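Search the help pages
Go

Home kitchen > Storage and containers

Felt-type table cover: lint on jar rims and wrap sticking to itself

Posted by Doucet_R, 17 September 2025
Viewed 1,867 times

I use one table for both meals and small packing jobs: portioning dried herbs, spices and tea into glass jars, then covering whatever is left over with plastic wrap. In June I put a dark felt-type cover on the table to cut down on noise and scratches. It does both. It also sheds.

Two problems. First, when I set a metal lid down on the cloth with the inside facing down, it picks up fibers, and these end up between the lid and the rim of the jar. Second, cut pieces of wrap that touch the cloth come up with lint along one edge and will not seal to a bowl afterward.

I have washed the cover once, cold, no softener, line dried. The shedding was reduced but did not stop. I would like to keep the cover if possible. Is there a working method for this, or is the material wrong for the job? 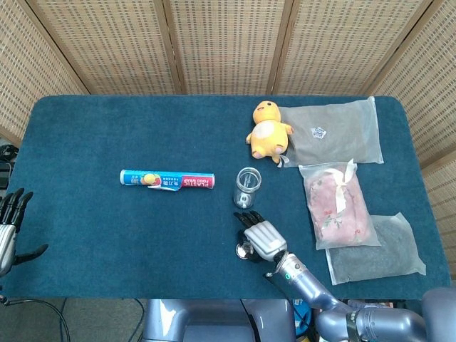 Lint transfer on a cover like this depends mostly on which surface is in contact with the cloth. A glass jar standing upright is low risk, as only the outside of the base touches the fabric. A lid laid directly on teal felt-like cloth is the part to watch, and the same applies to the long box of plastic food wrap: once there is a torn flap of paper hanging off the lower edge, it can drag across the fibers every time the box is moved. Trim the flap flush with scissors. It has no function once the box is open.

For the lids, use a tray. Any rigid tray with a smooth surface will do, provided it wipes clean. Jars, lids and the wrap box all go on the tray, and the cloth then only supports the tray. If you have to put a lid on the cloth, put it down with the outside facing the fabric and the liner facing up.

For the wrap, do not cut over the cloth. Pull the length you need directly from the box to the bowl, press down the far edge, then cut. The film holds a static charge when it comes off the roll and will attract loose fiber from a short distance, so contact is not strictly required. Wiping the tray with a barely damp cloth beforehand helps.

If you wash the cover again, turn it fuzzy side in and clean the filter afterward. A second wash usually removes less than the first. A lint roller used in one direction before each session is quicker.

– Shota Sugawara

Guvthorpe_kitchen

Just get an oilcloth. I had felt on my table for 90 days and gave up. Oilcloth wipes down and you can cut on it if you are careful (I am not, mine has marks).

You can leave the felt underneath for the noise.

tealeaf400

Agree with the tray. One addition on the jars themselves. Check inside before filling, particularly if small caps or metal parts are stored on the same table. They drop in easily and are hard to see under dried herbs. I turn every jar upside down over the tray and tap it.

For rims that already have lint on them: wipe with a dry lint-free cloth first, then a damp one, then let the rim dry fully before closing. Going straight to the damp cloth pushes the fibers into the thread. If the lid has a soft liner, fibers pressed into it can be lifted with tape.

I would not use fabric softener on the cover. It leaves a coating and in my case the shedding was the same.

Comments (4)

Doucet_R: Tray ordered. Trimmed the flap on my box and that alone made a difference. Will report on the second wash.

mbell121: What size tray? Mine slides on felt.
 
Doucet_R: Large enough for six jars. Rubber feet should stop it sliding – mine has them.

mbell121: Thanks. Stick-on feet it is.

Related topics

Removing label glue from glass jars
Plastic wrap will not start from the roll
Nuvon drop-leaf table: cover sizes
Jar lid liners – when to replace
Wullus felt table pad, washing instructions
Storing dried herbs away from light
Cleaning dust from woven cane screens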